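Shared Kitchens Reopen at Hurnby Residence Hall

The Office of Residential Services has announced that the shared kitchens at Hurnby Residence Hall are again open to residents following a renovation that began in June. The work covered 49 kitchens on 5 floors and was carried out under the residence improvement plan approved last year.

Hurnby houses 936 residents, most of them in single rooms without cooking facilities of their own. The former kitchens dated from the opening of the building and were fitted with coil-burner ranges and laminate counters. Maintenance requests concerning the ranges had risen in each of the past several years, with 147 recorded in the last year before the closure.

Under the new arrangement, each kitchen has an induction cooktop, a microwave oven and a quartz counter, with white cabinets below. Large marble-patterned tiles have replaced the painted walls behind the work area. Plans for the kitchens were prepared by Nivis, and the cabinets and counters were installed by Fukuda.
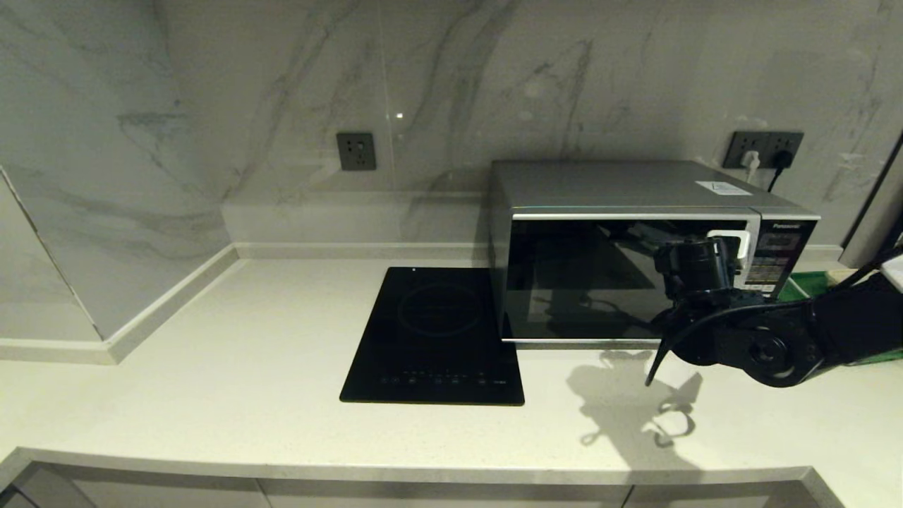 Prurkum, writing on the residents' message board, welcomed the new counters as far easier to wipe down than the old ones but asked whether a single cooktop would be enough at dinner time, when several people on a corridor tend to cook at once. The same message requested a second shelf for dry goods and a later closing time during examinations.

The Office has replied that use of the kitchens will be reviewed at the end of the fall term, and that residents may reserve a cooking period through the front desk until then. Kitchens are open from 6 a.m. to 11 p.m. The request for longer hours is under consideration. No decision has been made on additional shelving.

Residents are reminded that induction cooktops work only with pans that have a magnetic base. A pan is suitable if a refrigerator magnet holds firmly to its underside. Aluminum, copper and glass cookware will generally not heat unless it has been made for induction use. A limited number of suitable pans may be borrowed from the front desk on presentation of a resident card, and must be returned clean on the same day.

Counters should be wiped after each use with a soft cloth and mild soap. Hot pans are to be set on a trivet and not directly on the quartz. Abrasive pads and bleach should not be used on any surface. Food left in the microwave ovens or on the counters overnight will be discarded by housekeeping staff.

Faults should be reported to the front desk with the floor and kitchen number. Work on the laundry rooms at Hurnby is scheduled to begin in October, and a notice of temporary closures will be posted in the lobby.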